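How to budget for a small robot cell that handles fabric

Quotes for robot arms are easy to get. The total cost of a working cell is harder, and most of the bad budgets I see come from treating the arm as the purchase and everything else as accessories. This page goes through the planning in the order I would do it for one station that picks up, moves, or folds cloth items. It assumes you have floor space, compressed air, and one person who can learn to program the arm but has other duties.

I have used the worksheet from our own purchase at Verkwood, a contract laundry and textile finishing shop. Your prices will differ. The line items should not.

Step 1. Write down the job before you ask for quotes

Put one task on one page. "Handle garments" is too wide. Ours read: take one item from the bin, hang or lay it at the work surface, present it to the folder. Then list:

Heaviest item, measured on a scale
Largest item laid flat
Materials, including the worst one you have
How the items arrive (stacked, hung, or in a heap)
How often a person can reasonably step in
Hours per day the station has to run

The fourth line has more effect on price than the rest. Stacked items can be picked with simple tooling and a fixed program. Items in a heap need a camera, software to choose a grasp point, and a lot more time spent on setup. If you can change how the items arrive, price that change first. A second person at the sorting table for part of a shift may cost less than a vision package.

Step 2. Sort your materials by how hard they are to grip

Collect samples of everything the station will see and put them in order. Smooth, stiff items go at the easy end. Thick, soft items go at the hard end because a gripper may take hold of a fold and leave the rest hanging where you did not expect it.

Use your own items for this, in the condition they have when they reach the station. A sample that has been pressed and squared up will make any gripper look good. Leave the thick ones rumpled.

Also check color against the work surface. Cameras have an easier time with dark cloth on a light surface than with white on white. We had planned to keep our old gray bench and ended up adding a light-colored work surface to the budget. It was one of the cheapest lines on the sheet.

Shadows are worth checking at the same time. Where cloth stands away from the surface, the edge in the camera picture can be a soft gray band, and the software has to decide where the material begins. Ask each vendor how their system deals with that, and ask to see the wrist camera view during the demonstration as well as the finished result.

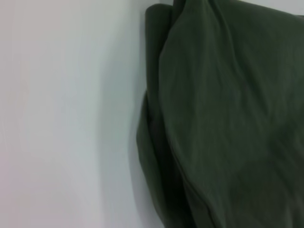 Wrist camera view of dark olive-green fabric beside a pale surface. The rolled fold is at upper left on the cloth.

With a view like this on screen, ask the vendor to mark the point where the gripper will close and say why. A vendor who knows the work will talk about folds and how many layers will end up between the fingers. If the answer is only about the arm's repeatability, keep asking. Repeatability tells you that the arm returns to the same place. The cloth will be somewhere else each time.

Step 3. Build the worksheet

Use these groups. Put a number in every line, even if the number is zero, so that you know you looked at it.

Arm and controller
The arm, the controller, the teach pendant, cables, and the mounting base. Check whether the base is included. On our Mallberg quote it was listed as an option on the second page.

Gripper and fingers
The gripper body, the mounting plate, and at least one spare set of finger pads. Pads are a wear item with fabric. We went with a Rotuvel two-finger unit. A spare set of pads was $90, and I put two sets in the first order.

Camera and lighting
A camera at the wrist, its bracket, a cable rated for bending, and a fixed light. Light deserves its own line. If one side of the station faces a window, add a blind or a screen too.

Work surface and guarding
Table, surface, fencing or scanner, and the labor to fasten it all down. Do the risk assessment before you settle this group. A result that calls for fencing can change both the price and the footprint.

Software
Ask whether each license is a single payment or yearly, and what stops working if a yearly one lapses. Put yearly costs in their own column. Ours came to $1,624 a year, and it had been left off the first draft of the budget entirely.

Installation and training
Days on site, travel, and training for two people. One trained person is not enough if the station has to run through vacations.

Freight, power, and air
Freight on our arm was $689 with a lift gate. Add the electrician's visit and any new air drop.

Step 4. Budget your own hours

Vendors will not put this on a quote. Someone on your staff has to collect samples, attend the demonstration, clear the floor, test the station, and write the operating sheet. While the station is being set up, the old process still has to run, so you are paying for both.

Hülya Karakaya did our integration work and asked us to log staff hours from the day we signed. I would do the same again. The log gave us something real to put in the plan for a second station, and it showed that most of our time went into materials and bin layout. Very little went into programming.

Step 5. Run a paid trial

Ask for a trial on your materials before you commit to the full system. Many suppliers will credit the fee against the order. Agree on these points in writing:

Which items will be used, and who supplies them
How the items will be presented at the start of each attempt
What counts as a good pick
What happens to a missed pick in the tally
Whether a person may touch the cloth between attempts
Whether you get the recordings

Define a good pick carefully. We wrote "item lifted clear of the surface" in our first version. That would have counted an item lifted by one corner with the rest dragging. The revised wording named the result we needed at the folder.

Bring your hardest material to the trial and run it first, while there is still time in the day. If it fails, you may still buy the cell and keep that material for hand work. In that case, take those items out of the savings calculation.

Step 6. Compare the quotes on one sheet

Copy every quote into your own worksheet, using your headings. Do not compare the vendors' totals. We had one quote from Mallberg and one from Dağdelen, and the lower total had no camera bracket, no guarding, and one day less of training. With those lines filled in, the order of the two changed.

Mark each line as quoted, estimated, or unknown. Do not sign while any large line is unknown. Carry a contingency for the estimated lines and show it separately. If you spread it through the other numbers, it will get spent without anyone deciding to spend it.

Step 7. Plan the payments

Ask for payment in stages tied to things you can check. Ours were order, delivery, and acceptance, with acceptance defined by the same wording as the trial. Hold back enough on the last stage to matter to the vendor.

Check the delivery date against your busy season. If the arm would arrive in January and January is your heaviest month, pay for storage or move the date. An arm sitting in its crate is using up its warranty in many contracts, so ask when the warranty clock starts.

What to keep on file

Keep the task page, the ranked materials list, the trial agreement, the completed worksheet, and the hours log in one folder. Add the trial recordings if you have them. When you order finger pads or renew a license, write the price and the month on the worksheet. We update ours whenever an invoice comes in, and the yearly column is the one we use for the next budget.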